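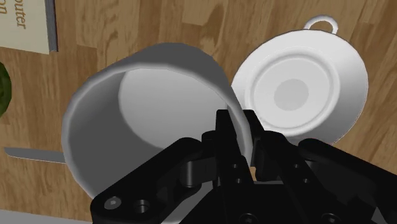
What is in this dataset?
A catalog of outdoor public art in the Plodlow transit district: murals, mosaics, sculptures, painted benches, and one very long ceramic frieze. Every work gets one row, and there are 142 rows in the current release.

Why we made it

Waldemar Czerwiński started the list on paper while changing buses, and it grew from there. The old brochure left out everything installed after the north line opened, and the station plaques don't always agree with it. We wanted a single table that anyone can open, sort, and argue with. It has been a joy to put together, and we keep finding tiles we had walked past for years!

Files

works.csv — one row per artwork
artists.csv — names, spelling variants, years where known
visits.csv — 1275 condition notes, each tied to a work and a visitor
stops.csv — stop codes and the names riders use for them

Columns in works.csv

work_id: short text, never reused
title: as it appears on the plaque, or "untitled"
artist_id: matches artists.csv, blank if unknown
stop_code: nearest stop, even if the piece is across the street
medium: one of 12 terms, lower case
year: year of installation, not of design
funder: copied from the plaque word for word
status: on view, in storage, or lost 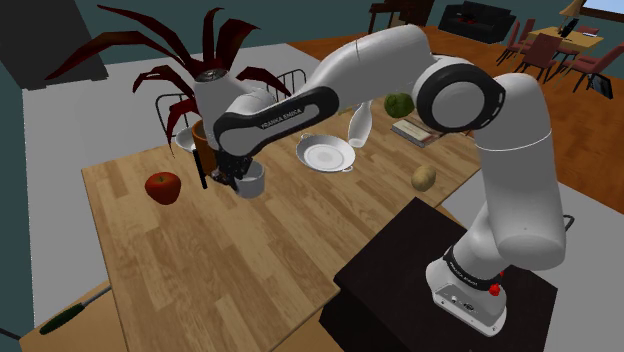

The status column is the one people ask about most. "In storage" means we have seen a written record of the move. "Lost" means the work is gone from its site and we have no record at all. The three mosaics from the old Gajewski underpass were marked lost until this release, when Arsalan Bhutto tracked down the removal order (wonderful news, and a great afternoon in the archive). They are now listed as in storage.

Known problems

Years before the north line are shaky. Where the plaque and the brochure differ, we kept the plaque and put the other year in the notes. The Zerton bus garage is closed to the public, so its two murals have descriptions but no condition notes. The medium term "mixed" is doing too much work, and we plan to split it. Condition notes from September use an older scale; the scale column tells you which one applies.

Using it

The files are plain UTF-8 and open fine in any spreadsheet. Please import stop_code as text, or the leading zeros vanish. Reuse is free with credit to the Plodlow Transit Art List. The artworks themselves belong to their owners, and the table gives you no rights to them.

Corrections are very welcome — send the work_id and what the plaque says.

Last updated 19 December 2024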